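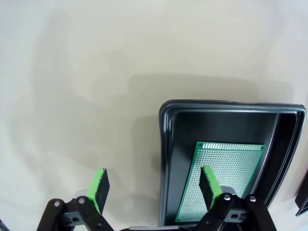
Ilaria Zuccaro wrote back to my talk blurb within the hour: so can it do my ironing or not? Fair question! No. Not at Willdale, not anywhere I've been (pause for groans).

What I can talk about is bench work. Boards and trays, dull stuff, the kind of job I did at Lamden for 4 years and would happily have handed over. Picking a green board out of a black tray sounds like nothing – then you try telling a machine how hard to squeeze, and what to do when the board is sitting a bit skew.

Mention the Pagano trial here. 50 goes, 17 fumbles, mostly at the edge of the tray. Don't rush this bit, they'll want to write it down.

Then back to Ilaria and the ironing. A shirt is so much worse than a board, it won't hold its shape for a second! Water, then questions.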